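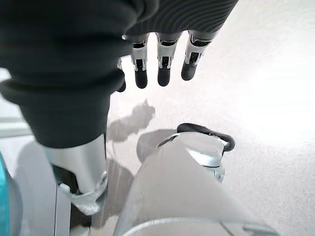

Werkstattbuch, 8. Apr. 2018

Aufbau Bühne und Licht für das Rundeo, zweiter Abend. Eintrag für mich und für alle, die den Abbau machen.

Erste Nacht ist durch. Kassenstand laut Einlass war gut, der Saal im Dovo war ab dem zweiten Act voll bis zur Säule. Von der Technik her drei Sachen, die heute vor Einlass erledigt sein müssen, der Rest kann bis zum Abbau warten.

Ton zuerst. Das Brummen auf der linken Seite, das wir gestern beim Umbau vor dem Hauptact hatten, kam von der Verteilung hinter dem Plattenstand. Dort hing der Kühlschrank vom Getränketresen mit auf derselben Phase wie die Monitorendstufen. Heute Vormittag alles auseinandergezogen: Kühlschrank und Kaffeemaschine laufen jetzt über die Wand beim Hinterausgang, Monitorweg allein auf der Bühnenverteilung. Eine halbe Stunde laufen lassen, Kompressor sprang zweimal an, auf der Anlage nichts mehr zu hören. Das lange gelbe Verlängerungskabel ist damit verbaut und fehlt im Regal. Bitte nicht suchen.

Subwoofer stehen noch wie gestern in der Mitte unter der Bühnenkante. An der Bar ist der Bass zu laut, auf den Plätzen rechts hinten kommt fast nichts an. Ich habe mit zwei getrennten Stapeln links und rechts probiert, das war auf der Tanzfläche schlechter als vorher. Also wieder zurück in die Mitte und unten herum 2 dB weniger. Hinten rechts ist sowieso die Garderobe, damit kann man leben.

Die Funkstrecken haben gestern einmal ausgesetzt, während der Moderation zwischen erstem und zweitem Act. Empfänger standen zu tief, direkt hinter der Monitorbox. Sie sind jetzt oben auf dem Rack und haben freie Sicht zur Bühne. Strecke zwei auf einen anderen Kanal gelegt und den Zettel am Sender ausgetauscht. Akkus sind geladen, der mit dem roten Klebeband hält schlecht und bleibt draußen.

Licht. Von den 14 Scheinwerfern an der vorderen Traverse sind gestern zwei ausgefallen. Einer war nur ein lockerer Stecker, der andere hat ein defektes Netzteil. Ersatz habe ich keinen in der gleichen Bauart, deshalb habe ich von der hinteren Traverse einen nach vorn geholt und hinten die Abstände neu verteilt. In der Adressliste am Pult ist das eingetragen. Wer die Szenen vom Freitagsstand lädt, bekommt hinten Mitte ein Loch. Bitte nur die neue Datei nehmen, sie heißt »rundeo_abend2_neu«.

Nebel: gestern deutlich zu viel. Die Fotoleute vorn am Graben haben sich beschwert, zu Recht. Beim Auftritt des Hauptacts war auf den ersten Bildern kaum jemand zu erkennen. Heute nur vor Einlass einmal den Raum füllen und danach kurz in den Umbaupausen. Im Set nichts, außer beim letzten Stück, das ist mit der Band so besprochen. Lüftung bleibt auf der kleinen Stufe.

Fotograben: Die Gitter standen gestern zu dicht an der Bühne, da kam man mit Tasche und Objektiv nicht aneinander vorbei. Habe sie eine Bühnenplatte nach hinten gesetzt. Das kostet vorn Platz für Stehende, der Einlass weiß Bescheid und lässt 200 rein, danach nur noch eins zu eins, wenn jemand geht. Für die Presse gilt weiter: drei Stücke vom Graben aus, danach raus über die linke Seite. Die rechte Seite bleibt frei für die Künstler, dort ist gestern jemand vom Publikum bis in den Gang gekommen. Heute Abend steht da jemand vom Einlass.

Die Stände. Wegener hat seinen Tisch mit den Shirts neben der Treppe, das war gestern der vollste Punkt im ganzen Haus. Als einer der Musiker sich nach dem Set einfach dazugestellt und unterschrieben hat, ging auf der Treppe gar nichts mehr. Unterschriften heute am Kopfende im Foyer. Ich habe dort einen Tisch hingestellt, zwei Absperrbänder und eine Klemmleuchte. Bitte in den Plan am Schwarzen Brett nachtragen, ich bin nicht dazu gekommen.

Ernorus hat die Wand mit dem Logo geliefert, vor der die Gäste fotografiert werden. Kam gestern erst kurz vor Einlass und stand schief, der Boden im Foyer fällt zur Tür hin ab. Habe zwei Holzkeile unter den linken Fuß gelegt und den Rahmen hinten mit Sandsäcken beschwert. Die Beleuchtung dafür war zu steil, auf den Fotos hatten alle Schatten unter den Augen. Jetzt zwei Softlichter auf Stativ, etwas über Kopfhöhe, beide gleich weit weg. Die Stative sind mit Klebeband am Boden markiert, falls jemand dagegenläuft.

Ablauf heute, soweit er mir vorliegt:
Haus offen für Crew ab Mittag
Soundcheck Hauptact zuerst, danach in umgekehrter Reihenfolge
Soundcheck fertig spätestens eine Stunde vor Einlass
Es sind 7 Auftritte, einer mehr als gestern
Umbaupausen kurz, Schlagzeug bleibt stehen und wird geteilt

Das geteilte Schlagzeug hat gestern funktioniert, nur die Becken wurden jedes Mal komplett umgehängt. Der Teppich ist mit weißem Klebeband markiert, blau ist für den zweiten Act. Die Fußmaschine quietscht, ich habe sie geölt, mal sehen, ob das hält. Ersatz liegt im Koffer unter der Treppe zur Hinterbühne.

Aufgefallen ist mir noch, dass die Garderobe für die Gäste zu klein ist. Im Januar beim Probelauf hatten wir dafür den hinteren Raum, der ist jetzt mit Leergut voll. Ich habe zwei Kleiderstangen aus dem Lager geholt und einen Spiegel aufgehängt. Eine bessere Lösung wird es bis heute Abend nicht geben. Die Tür klemmt unten, man muss sie beim Öffnen leicht anheben.

Offen:
– Netzteil vom defekten Scheinwerfer bestellen
– Leihvertrag für die Softlichter, Rückgabe ist morgen vormittag
– Sicherungsbox an der Traverse hinten hat einen Riss im Deckel, vorerst getapt
– Gehörschutz am Einlass ist fast alle, im Büro liegt noch ein Karton
– Schlüssel vom Lastenaufzug wieder an den Haken hängen, ich habe ihn gestern lange gesucht

Abbau direkt nach Ende. Erst Graben und Stände, dann Ton, Licht zuletzt, weil wir oben das Arbeitslicht von der Traverse brauchen. Die Logowand bleibt über Nacht stehen und wird von Ernorus selbst abgeholt.

Nachtrag, nach dem Soundcheck: Monitorweg drei hatte einen Wackler, Kabel getauscht, das alte liegt mit Knoten in der Defektkiste. Pegel am Pult stehen, Szene ist gespeichert. Am Mischplatz liegt eine Taschenlampe, die bitte dort liegen lassen.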